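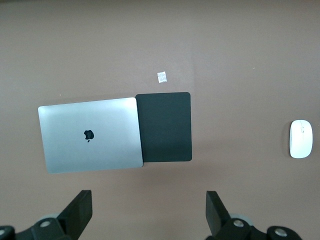 Silver laptop, mouse pad, mauve desktop. Workspace room at Ploda, upstairs.

I have a weakness for open days. Give me a lanyard and a paper cup of squash and I'll look round anything: a pumping station, a bell foundry, once a crematorium. So when Nigel Mapplebeck mentioned that Ploda were opening up their desk showroom and workshops for the afternoon, I was on the train before he had finished explaining what a desk showroom was.

Ploda make work surfaces. They don't make the legs, which come from elsewhere and are spoken of in the tone people use for a brother-in-law. The building is an old hosiery warehouse at the far end of an industrial estate, past the tile place and a café called Ibrahim that does a very decent egg roll. Allow twenty minutes on foot from the station and ignore the sign that says five.

We were met by Amber Whitlock, who had a clipboard and the voice for it. Visitors were put into two groups. Mine had a retired surveyor, a couple fitting out a spare room and a boy who wanted to know whether anyone had ever lost a finger. (No. He took it badly.)

Downstairs is where the tops are cut and finished. You stand behind a yellow line and watch somebody be careful. They turn out 3000 tops a year, and the man on the sanding bench, Tanko Ogunleye, seemed to hold a personal opinion on each. He let us run a thumb along two edges and say which was the better one. I got it wrong, then got it wrong again with more confidence.

The colour wall is on the half landing. It has 248 samples on it, the size of bathroom tiles, and I would put the beiges alone at enough to ruin a marriage. The couple with the spare room went very quiet here. One of the newer colours is a brownish mauve called Reva, which on the wall looked to me like something you'd find in a dentist's in 1974. I said so, and was told to wait until I'd seen it at full size.

Upstairs, then, to the room in the photo. The idea is that ordinary desk things are left out on the tops, so that you can judge them as you'd use them. Fair enough, and I take back some of the dentist. With a closed silver laptop on it, black apple on the lid, the mauve goes rather soft and expensive. The dark grey mouse pad does it no harm either. Somebody had parked the laptop over the edge of the pad, as everyone on earth does, and I found that more persuasive than any brochure. The laptop also sat a touch crooked. My fingers itched.

The finish is properly matt, and very smooth. Folasade Sani, who looks after the showroom, told us it marks less than the glossy ones, though she was wiping a neighbouring top as she spoke, so draw your own conclusions. A Reva top in the middle size is £449. The long one, sold as the Skolumden, is £700, and for that I'd expect it to answer my emails.

The talk at the end was by Hauwa Idahosa, on how deep a desk ought to be. I went in with no views on this and came out with several, which I have since shared with people on the train home.

Tea was from an urn, biscuits were the good sort and went early. Parking is free but tight. The lift was out, so ring ahead if stairs are a problem. They gave us each a sample to take away, and I asked for the mauve. It's under my mug now, and it already has a ring on it.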